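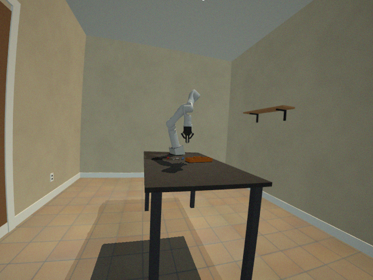

Dranda cell safety checklist – review

Search reviews Go

We used the Dranda checklist for 20 days on a single-arm bench cell, working in simulation first. It costs 245 and covers speed limits, stop zones and parking height. The parking rule is good: gripper clear of the bench before anyone edits a task. The section on small parts is thin – 2 pages, no advice on spacing. Item 51 repeats item 20. Worth buying if you have no rules of your own yet.

Reviewed by Hanna Czarnecka

Contact | © 2018 Grimton | Back to top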